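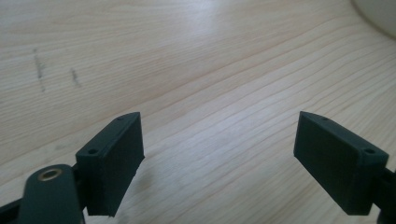

How do you teach a robot to carry out a household task? At Jukberg, a person performs the task by hand with a gripper much like the robot's own, and the recorded movements are then used to train the machine.

The Jukberg technical institute has opened the second phase of Prarnano, its programme on teaching robots through human demonstration. The new phase concerns work done at a table: picking up, turning and setting down everyday items, clearing dishes and placing one object inside another. Recording began at the institute's main building and will continue until April.

The programme relies on hand-held grippers with two facing fingers. The dark green finger pads are upright blocks, each with a broad, flat inner face, and the person giving the demonstration opens and closes them over the work surface. A camera carried on the tool records the fingers and the tabletop between them, so that the view stored with each demonstration is close to the one the robot will have when it attempts the same task.

During the first phase, the institute gathered 3,938 demonstrations. Most of these were given by remote control, with a trained operator guiding a robot arm from a separate desk. The method produced recordings that matched the movements of the robot exactly, but it was slow, and operators needed a long period of practice before they could handle small or rounded objects with confidence. Remote control will be kept for tasks that call for two arms or for a long reach. All other demonstrations in the second phase will be given by hand.

Ndung'u, the workshop that supplies the grippers, has agreed to provide replacement finger pads for the length of the programme. The pads fitted to the hand-held tools and those fitted to the robots will be made to the same drawings – a condition set by the institute after early trials, in which small differences in width led the robot to close its fingers too soon.

Each session in the second phase will follow a fixed pattern. The person giving the demonstration begins with the gripper open, approaches the object, completes the task and returns to the starting position. A demonstration in which an object is dropped is kept on file but marked separately. The institute considers such recordings useful for later study, although they will not form part of the main training set.

A total of 380 sessions have been planned. They will be shared between the main building and the Hasar annexe, where 3 rooms have been set aside for the purpose. Lighting in the rooms will be changed between sessions, as will the position of the tables. The institute has asked that demonstrations be given by people with differing levels of experience, including staff who have not previously worked with robots. New participants will receive an introduction to the gripper and will complete a set of practice tasks before their first recorded session.

The robots trained on the recordings will be tested at Hasar on objects and table layouts that do not appear in the training set. Results will be compared with those obtained from the remote control recordings of the first phase. The comparison will cover the share of tasks completed, the time taken and the number of occasions on which a member of staff had to step in.

Members of the public will not be recorded during the sessions, and participants may ask for their recordings to be withdrawn at any point before the training set is closed – requests should be made in writing to the programme office. Research groups wishing to use the recordings may also apply to the office. Access will be granted for non-commercial work once the tests at Hasar have been completed.

Published by the Jukberg programme office, 2020-01-12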